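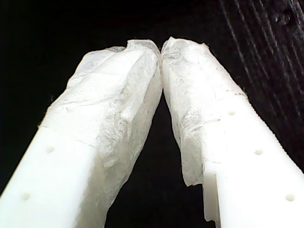
*Wrist view. Both fingertips wrapped, gripper near closed.*

# tapia-rings

Teleoperated demonstrations for the Tapia sorting policy, recorded on the Sostov bench in May. The set holds 2,673 episodes. Median length is roughly 70 seconds.

## Contents

- `wrist/` colour video from the gripper camera
- `overhead/` colour video from the fixed mount
- `state/` joint positions and gripper aperture
- `labels.csv` operator, outcome, grasp retries

Operators were Jui-lin Wu and Jovita Ledesma. Labels were checked by Getsemaní Zepeda. An episode is marked `fail` if the ring leaves the table or ends up standing on a divider. 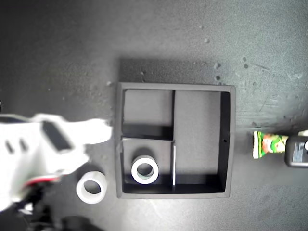

*Overhead view. One ring in the lower-left compartment, one on the table beside the tray.*

## Splits

The test split is 200 episodes, drawn evenly from both operators. Everything else is train. Don't tune on test.

## Known issues

- Fingertip wrapping creases and tears with use, so its colour and outline vary between episodes.
- Motion blur on fast approaches.
- Clutter on the bench isn't labelled.
- `state/` lags the overhead video by 2 frames. The loader corrects for this; raw files are unmodified.

Maintainer: Su-chen Yau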